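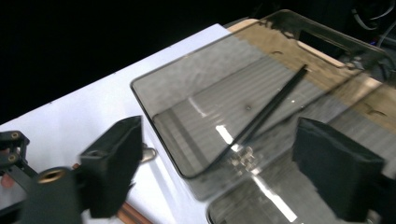 Storage box lid

Home | Household | Storage | Containers | Index

A storage box lid is the removable or hinged cover of a rigid container used to hold paper, tools, craft supplies or clothing. Most household lids are molded in one piece from a thermoplastic, commonly polypropylene or polystyrene. Polypropylene is flexible and tolerates repeated bending. Polystyrene is clearer and stiffer but cracks more readily at the corners.

Form

The typical lid is a shallow rectangular tray, inverted, with rounded corners and a raised rim. The rim stiffens the panel against twisting and locates the lid on the walls of the box. Corner radius is set partly by molding practice, as a sharp internal corner concentrates stress and fills poorly.

Some lids have a rectangular handle cutout near one edge. A cutout allows one-handed lifting but admits dust, and lids for archival use are normally made without one.

Color and transparency

Clear lids allow the contents to be identified without opening the box. Smoke-gray tints reduce the visibility of scratches and soften the appearance of mixed contents, while labels and large shapes remain legible. Both types produce strong glare under overhead lighting, and labels are therefore often fixed to the side wall.

Fit

Lids are divided into 3 classes in the Gestavholm scheme, a trade classification revised by Yiran Yu:

Loose: rests on the rim and lifts without resistance.
Friction: held by contact along the inner wall.
Latched: secured by 2 or more clips.

The Larkonis pattern, a friction lid 33 cm long and 22 cm wide, was widely copied by makers of desk storage. The later Santoso pattern kept these dimensions and added a stacking ridge.

Storage and care

Lids kept apart from their boxes are best stored flat or on edge in a divider. Leaning a thin lid at an angle for long periods can cause permanent bowing. Cleaning is done with lukewarm water and mild soap. Abrasive pads and alcohol-based cleaners may haze or craze polystyrene.

See also: Drawer insert; File tray; Corrugated carton

Shares: 22 | Comments: 3

© Vallthorpe Household Reference | Contact | Back to top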